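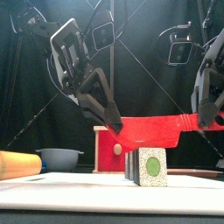
Minutes of the Product and Tooling Meeting
Jelis Stone Tools, Zulirville office
April 2024

Chair: Hugo Villalobos
Minutes: production office
Apologies: Lorente sales desk

1. Previous minutes

Accepted with one correction. Under item 5, "resin core drill" should read "resin cup wheel". No other changes.

2. Core drill segments, Bedeo supply

The revised segment from Bedeo has been trialled on the wet bench in 30 mm grey granite. Feed pressure and water flow were held at the same settings as the October trial. The new segment completed 647 holes before the height reached the scrap limit. Wear was even on the outer face. Inner face wear was slightly higher on the leading edge of each segment, and the chair asked whether this was the bond or the drill stand. Production considers the stand bearing the more likely cause. The bearing has play and has been listed for replacement since October.

Agreed: replace the bearing, then repeat the trial on one drill only. No change to the catalogue life rating until the repeat is finished.

Action: production.

3. Brazed cup wheels

Eleven wheels were returned by Lorente during the quarter. All were inspected. Most showed glazing consistent with dry use on hard stone at too high a speed. Two had lost grit near the rim in a pattern that does not fit overheating, and the braze on these is to be sectioned and checked under the microscope. Lorente has asked for credit on the full return. H. Villalobos will offer credit on the two and a re-dressing service on the others.

The speed marking on the wheel back is small and wears off early. Artwork for a deeper laser mark was tabled. The meeting preferred the version with the maximum speed on its own line.

Action: H. Villalobos (credit), drawing office (artwork).

4. Bench water system

The settling tank is carrying fine slurry over the weir and the recirculating pump has lost flow. Cleaning interval to be shortened. A second baffle was discussed and a price is to be obtained. Pump seals are in stock.

Action: maintenance.

5. Packaging and labels

Core drills over the standard length are arriving at dealers with damaged threads. Plastic thread caps were compared with a moulded tray. Caps are cheaper and need no change to the carton. Trial caps to go out on the next Lorente order, roughly 20 drills.

The French text on the cup wheel label still gives the old arbor size. Remaining labels to be scrapped.

Action: dispatch.

6. Other business

Bedeo has given notice of a price review on cobalt bond powder. No figure yet. Carried to the next meeting.

The test log sheets are being filled in with mixed units. Millimetres only from now on.

Next meeting: date to be set once the repeat drill trial is complete.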